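트리클리, 작업대 정리 캠페인 '코스토프' 시작… 연필꽂이 하나로 가벼워지는 책상

2022-06-07

그론소프 - 생활 정리용품을 만드는 트리클리(Trikley)가 작업실과 공방, 작은 사무실의 책상 위를 함께 정돈해 나가는 캠페인 '코스토프(Kostow)'를 이달부터 시작한다고 밝혔다. 매일 손이 닿는 자리인데도 정작 하루가 끝나면 가장 늦게 치우게 되는 곳이 작업대라는 데서 출발한 캠페인으로, 참여하는 작업실에는 연필꽂이와 얕은 서류 받침, 이름표 묶음이 든 정리 꾸러미가 무료로 전달된다. 꾸러미는 모두 300개가 준비되어 있다.

트리클리는 캠페인에 앞서 그론소프 일대의 작업실 61곳을 찾아가 책상 위에 무엇이 놓여 있고 어디에 쌓이는지를 살펴보았다. 차 한 잔 얻어 마시며 이야기를 듣다 보니 예정보다 시간이 훌쩍 길어진 곳도 많았는데, 덕분에 설문지만으로는 알 수 없었을 사정까지 두루 들을 수 있었다고 한다. 펜과 자, 메모지, 쓰다 만 테이프, 짝을 잃은 뚜껑까지 종류를 가려 목록에 적은 물건은 1,994점에 이르렀다. 그 가운데 가장 자주 이름이 나온 것은 역시 펜이었다.

방문한 작업실에서는 상판에 대한 애착도 자주 화제에 올랐다. 나뭇결이 또렷하고 윤이 나는 상판을 오래 아껴 쓰는 분들일수록 그 위에 물건을 늘어놓기를 꺼렸고, 그렇다고 멀리 치워 두자니 일할 때마다 자리에서 일어나야 해 불편하다는 말씀이 뒤따랐다. 종이류는 벽면이나 뒤쪽 선반으로 올리고, 앞쪽 상판은 손이 오가는 자리로 남겨 두는 배치를 트리클리가 권하게 된 것도 이런 대화를 나눈 뒤의 일이다.

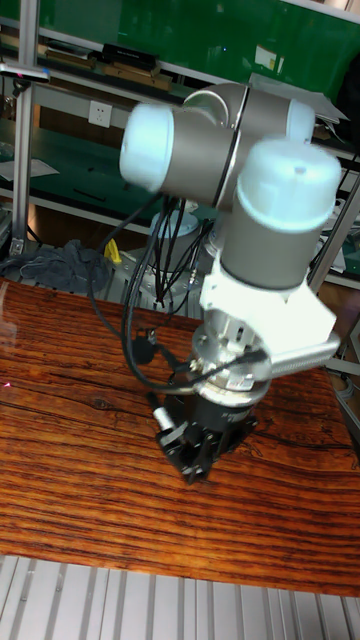 안키차 포페스쿠(Ankica Popescu)는 책상을 치우라는 말만 들으면 괜히 혼나는 기분이 들었는데, 펜부터 한자리에 모아 보라는 권유는 부담이 없어 그날 저녁에 바로 해 보았다고 전했다. 그러고 나니 서랍 속까지 궁금해져서 결국 밤늦도록 정리를 하고 말았다는 이야기도 덧붙였다.

캠페인은 7주 동안 이어진다. 첫 주에는 필기구, 둘째 주에는 종이와 메모, 그다음에는 선반과 서랍으로 조금씩 범위를 넓혀 가며, 마지막 주에는 참여자들이 저마다의 방법을 나누는 작은 모임이 그론소프 매장 안쪽 탁자에서 열린다. 한 주를 거르더라도 다음 주부터 다시 이어 가면 되고, 따로 제출할 것도 없다. 바쁜 철에는 연필꽂이 자리만 지켜 주셔도 충분하다는 것이 트리클리의 생각이다.

꾸러미의 구성과 안내 책자는 정리용품 디자인 스튜디오 젤레나크(Zelenák)와 함께 만들었다. 책자에는 윤이 나는 상판을 닦을 때 결을 따라 마른 천으로 먼저 먼지를 걷어 내는 요령, 자주 쓰는 펜과 어쩌다 쓰는 펜을 나누는 기준, 선반 위 종이를 눕혀 둘 때와 세워 둘 때의 차이 같은 소소한 내용이 담겼다. 글씨를 넉넉히 키웠고, 여백에는 각자 메모를 적을 수 있게 줄을 그어 두었다.

연필꽂이를 두고는 두 회사가 꽤 오래 의논을 주고받았다. 뚜껑이 있는 것과 칸이 나뉜 것도 후보에 올랐지만, 위가 트여 있고 옆면이 망으로 된 원통형이 마지막까지 남았다. 안에 무엇이 들었는지 옆에서도 어림할 수 있고, 자리를 많이 차지하지 않아 작업대 한쪽에 두기 좋다는 의견이 많았다. 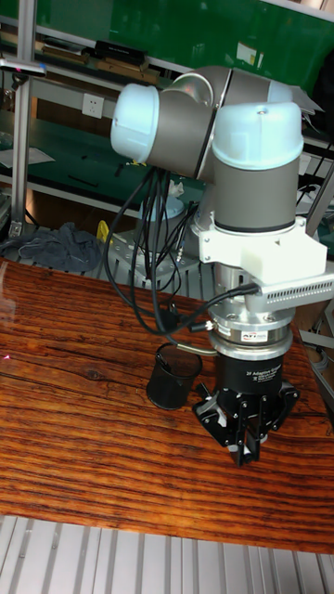
나뭇결 상판 위에 놓인 검은색 망 연필꽂이.

참여를 원하는 작업실은 6월 한 달 동안 트리클리 그론소프 매장에서 신청할 수 있다. 혼자 쓰는 작은 책상도, 여럿이 돌아가며 쓰는 긴 작업대도 모두 환영하며, 신청서에는 작업실 이름과 책상의 대략적인 크기, 요즘 가장 정리하기 어려운 물건 한 가지만 적으면 된다. 꾸러미는 신청 순서대로 전달되고, 준비한 수량이 모두 나간 뒤에도 안내 책자는 매장에서 계속 받아 볼 수 있다.

트리클리는 지난 방문 때 문을 열어 주시고 어수선한 책상까지 선뜻 보여 주신 모든 작업실에 이 자리를 빌려 깊이 감사드린다고 밝혔다. 먼저 방문한 작업실에는 신청 여부와 관계없이 안내 책자를 한 권씩 보내 드릴 예정이다.

문의: 트리클리 그론소프 매장 코스토프 캠페인 담당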